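Our good practice guide for home robots at Haten runs to 43 pages, and 13 of them concern the proper naming of files. Doors get a paragraph.

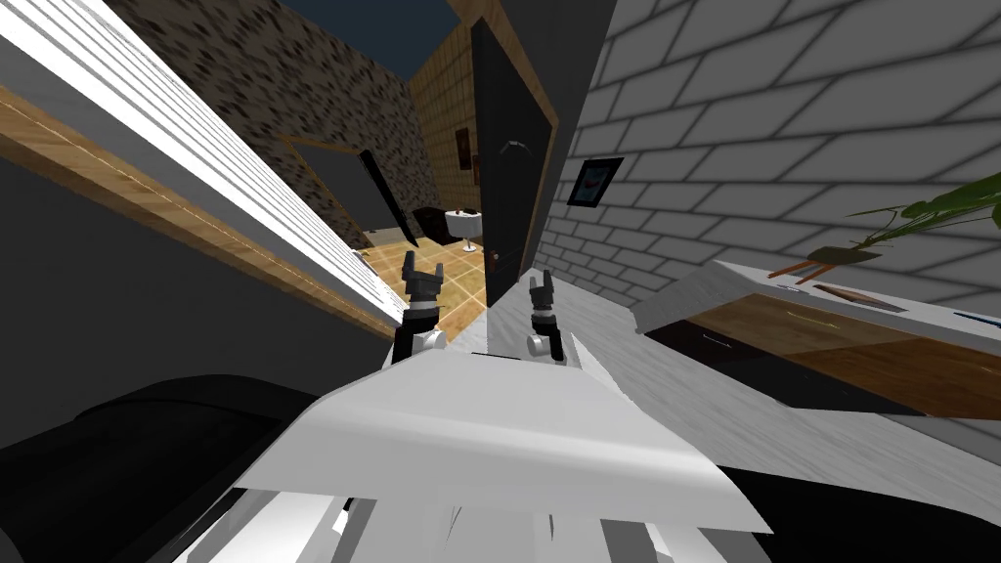
I'd swap the ratio. A rule worth having is one an operator can recall with both grippers up and a door standing partly open: slow down, check the gap, then move. The Niter draft managed that in 20 words, so naturally it was sent back for expansion.
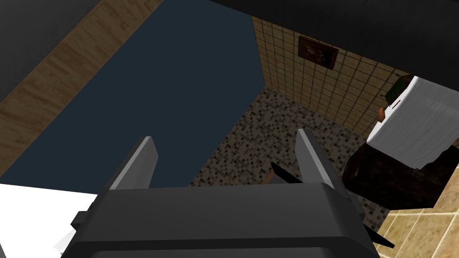
Simulation is the cheap place to find out which rules are silly – let's break a few there before we print page 44.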